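How to Write a Programme Note for an Old Horror Film

Filed under: Film Clubs, Writing, Screenings
14 comments | 8 shares

When I came to live in this country I joined a small film society, and after one season they asked me to write the sheet of paper that people receive at the door. I said yes too quickly. My first note was four pages long and it told the whole story of the film, including who was the murderer. Since then I have written many of these notes, mostly for horror pictures from the fifties and sixties, and I have a method which I would like to share. It is meant for a note of one side of A4, which a person can read in their seat before the lights go down.

Step 1. Watch the film two times

The first time, watch it as an ordinary guest. Do not hold a pen. If you laugh at the rubber bat, good, your audience will laugh also, and you should know where it happens. Directly after the end, write down the moments which stayed in your head. Do this before you read any reviews, otherwise you will remember the reviewer's favourite moments and believe they are yours.

The second time, stop and start as you wish. Now you look for the things that a note can help with: how the light changes when somebody goes down to the cellar, where the music is silent, whether the voices are dubbed. With continental horror of this period the voices are very often recorded later, and the mouths do not match. Warn your guests in one sentence and they will forgive it much more easily.

Step 2. Find out which version you will show

This is the step that beginners miss. An old horror film can exist under several titles and in several lengths. The English print may have lost a scene of violence, the French print may have gained a scene of bathing, and the restored disc may be made from both. Ask the person who books the film for the exact running time and the language, and write them at the top of the page.

I learnt this with a gothic picture that we took from Osorent, the rental library we use. I praised in my note a long dream sequence with candles. The copy that arrived was the shorter one and it had no dream in it. Theda Sperling, who runs our door, had to answer questions about the candles during the whole interval.

Step 3. Collect your facts, and then check them

Make a page with two columns. On the left put the fact, on the right put where you found it. Director, writer, camera, music, main players, country, year. For the year, decide if you mean the year it was made or the year it was first shown, and use the same rule in every note.

Be careful with good stories. "The leading lady fainted on the set" is printed in many places, but often all these places have copied one old publicity sheet. If I can find a story only in publicity, I either leave it out or I write "according to the publicity of the time".

When the columns are full, cross out most of the left one. The reader does not need the name of the assistant editor. Keep what changes how a person will see the film tonight. 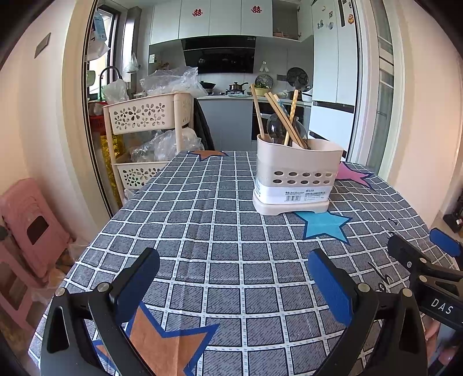
Step 4. Choose one idea

A note with one idea is better than a note with everything. The idea may be a colour, a building, an actor's way of walking, or a comparison with a film that your guests already know. Last August I wrote about a vampire picture and I spoke only of doors: who opens them, who is invited, who stands too long in the doorway. Percy Sotelo told me afterwards that he had looked at every door in the film and missed some of the dialogue. I took this as a compliment, but it was possibly a complaint.

If you cannot find an idea, go back to the list from Step 1. It is usually there, among the things you remembered without trying.

Step 5. Tell the beginning of the story, and stop

My rule is to describe up to 8 minutes of the film and nothing later. In most old horror films this is enough. The stranger arrives, the villagers are afraid, the host is too polite. Then you stop.

Please do not write "but all is not what it seems". Everybody who has bought a ticket for a horror film knows this already.

Avoid also the hidden spoiler. If you say that an actress is "remarkable in both her roles", and the second role is the secret, you have spoiled the film as surely as if you had described the last scene.

Step 6. Write the draft

I use this order:

Title, country, year, running time, language
One paragraph with the situation of the story
Two paragraphs with your one idea
One short paragraph about the director or the production
A line about anything that may upset people, for example cruelty to animals
The next screening

In characters, with spaces, my last note came to 2,017, and it fitted on the page with a readable size of letter. If yours is much longer, cut the paragraph about the director first. Do not make the letters smaller! Our guests read in poor light and many of them have left their glasses in the coat.

Use present tense for the story and past tense for the production. Take out words like "iconic" and "chilling", and say instead what is cold about it.

Step 7. Give it to another person

Read the draft aloud once, then give it to somebody who has not seen the film. Ask them to tell you what they think will happen. If they guess the ending, you have said too much. For me this person is Shuk-fan Liu, who reads a great many detective novels and guesses everything, so if a note passes her it is safe.

Let it rest for one night before printing. Check again the spelling of foreign names, with all their accents, and check the running time against the disc itself.

14 comments | Share this | More in Film Clubs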